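About the Cirnier Theatre

The Cirnier Theatre is a nonprofit producing house dedicated to new plays, devised work and performance for small audiences. The company presents a full season in its own building and tours selected productions to schools, libraries and community halls across the region.

Our History

The building opened in 1938 as a dance hall and was converted to a playhouse by its second owners, who installed a raked floor and a modest fly system. It passed through several hands and stood closed for a number of years before the present company took a long lease on the property. The original entrance doors, the box office window and the plaster ceiling over the main auditorium have been kept. The stage itself has been rebuilt twice, most recently to add a trap and to bring the wings up to current fire code.

The company takes its name from the street on which its founders first rehearsed. Its earliest productions were staged in borrowed rooms, with the audience seated on three sides, and that arrangement continues to shape the way work is made here. Directors are encouraged to consider where the audience sits before they consider anything else about the design.

Our Spaces

The Main Stage is used for the four principal productions of each season and for visiting dance and music. The Zabala Studio, on the upper floor, seats 45 and may be arranged in the round, in traverse or without seating of any kind. It is the home of our new writing program and of most of our one-person shows. Both spaces are served by a step-free entrance on the north side of the building and by a hearing loop.

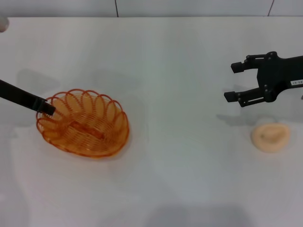
Rehearsals take place on site whenever the schedule allows. A sprung floor was laid in the rehearsal room during the last renovation, and the room is offered to independent artists at a reduced rate in the weeks between productions. Applications are considered twice a year, and priority is given to artists who have not previously worked in the building.

New Work

Each November the theatre invites playwrights living in the region to submit unproduced scripts of any length. The last call drew 841 submissions, every one of which was read by at least two members of the reading panel. From these, a small group of writers is chosen to spend the winter in residence, with a paid company of actors and a director attached to each script. Public readings follow in the spring. Several plays first heard in this way have gone on to full production on the Main Stage, among them Pamex, a comedy set in a failing shipping office, and The Stekon Letters.

Writers keep all rights in their work. The theatre asks only for a credit in the published text and in the programs of later productions.

Education and Training

The education department works with students from the fifth grade upward. Its programs include backstage visits, workshops led by working actors, and a one-year apprenticeship in stage management, lighting or costume. Apprentices receive a weekly wage and are assigned to at least two productions. School groups attending a matinee are sent a study guide in advance, and a discussion with the cast is held after the performance at no further charge.

Our People

Radu Moldovan, Artistic Director
Hjørdis Magnusson, Executive Director
Severino Vallejo, Director of New Work
Aigars Juška, Production Manager
Valeriano Llorente, Head of Education

The permanent staff numbers 24. Actors, designers, musicians and technicians are engaged for each production under the standard agreements of their respective unions.

Governance and Funding

The theatre is overseen by a board of directors, which meets quarterly and approves the annual budget. Income is drawn from ticket sales, grants, individual gifts and the rental of our spaces. Audited accounts and the current strategic plan are available from the administrative office on written request. Inquiries regarding casting, script submissions and space rental should be directed to the department concerned.

Page last revised May 2022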